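Visit report: the open lab day at Prulik, Prandport
August 8, 2022

I went to Prandport expecting a sales pitch and got most of one. Prulik rents the upper floor of a former packing hall, and for the open day they had put out coffee, a stack of brochures and a slide show in which every gripper picks up everything. I skipped the slides and asked to see cloth.

Cloth is where I lose patience with gripper vendors. Any two plates that close will hold a box. A T-shirt sags and slides, and it looks different every time you put it down. We fold rental linen, and in June we sent back a suction unit that couldn't keep hold of a napkin, so I had my own reasons for asking.

Imke Hagedorn runs the handling bench and took our group through it. There were two grippers to compare on the same arm. One was the Nwachukwu, a plain parallel model with rubber pads. The other was the Flomik, with two long angled fingers that come together at a narrow point, plus a wrist camera looking down between them. Prulik sells the Flomik, which you should keep in mind for the rest of this report.

The Nwachukwu went first and did what I expected. It took a fistful of fabric every time and let go of it in the same lump. Fine for filling a bin, useless for folding. The Flomik aims for a single ridge in the material and closes on that.
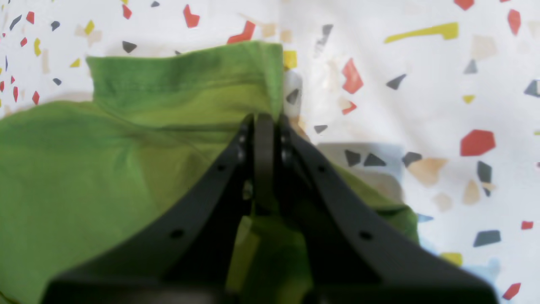 Does a narrow fingertip damage the fabric? Hagedorn's answer was that it depends on the closing force, which the operator sets for each material, and that she wouldn't run their default setting on anything knitted.

I liked that she said so. I liked less that the default is what ships. Timo Bauerfeind, who does the controller side, told us the force can be changed from the software in seconds. He then needed quite a while to find the menu.

My bigger question was what happens once the cloth is off the table. A pinch at one point leaves the rest of the piece hanging however it wants, and the wrist camera is then looking at folds and its own fingers. Bauerfeind says the controller copes by comparing views from before and after the lift. Maybe. He had no numbers for how often it copes, only a total: 2034 recorded grasps, with no split into good and bad ones. I asked twice.
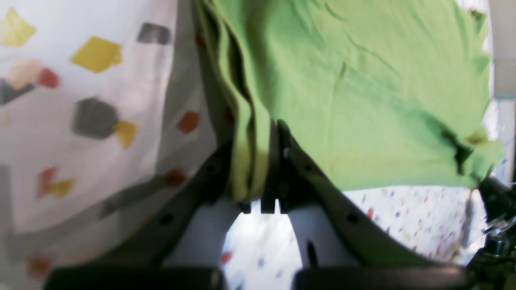

Green cloth held between the fingers, from the wrist camera.

The patterned background got some discussion in our group. A man from a packaging firm thought it was there to flatter the software. I'd say the reverse, as red, yellow and gray specks all over the place give a camera plenty to trip on. Still, a strongly colored cloth on a mostly white ground is an easy case. Our linen is white and so are our tables. Hagedorn agreed that white on white is "the one we don't show at open days," and I wrote that down word for word.

Price came up, as it does. The Flomik with camera and controller costs well over twice what the Nwachukwu does, and the service contract is separate. Delivery is quoted at 7 weeks. The brochure lists 51 approved materials, and I found terry toweling on the list but no damask, so half of what we handle is missing.

The second camera interested me more than either gripper. It takes in the whole cloth at once, and I suspect a good part of the cleverness lives there. If that's so, a buyer could put the same view on a cheaper gripper and see how far it gets. Bauerfeind didn't care for the idea but didn't rule it out.

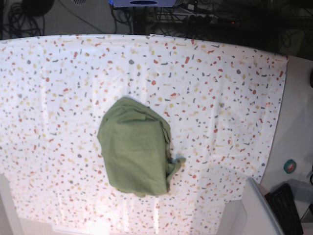 The cloth in a bundle on the patterned tablecloth, no gripper in view.

From a picture like this one the software has to choose a place to pinch. The fabric gathers to a peak at one end and a loose flap sticks out at the side, and I'd have gone for the flap. Hagedorn said she would too. What the controller prefers seems to depend on which version is loaded, and the release notes they handed me don't mention it.

I left with a brochure and an offer of a trial with our own linen. I've written back to accept, on condition that we bring the white napkins, that the force setting is agreed in advance, and that somebody keeps a count of failed grasps as well as the good ones. So far I have an automatic reply.

Parking is behind the hall. The coffee was good.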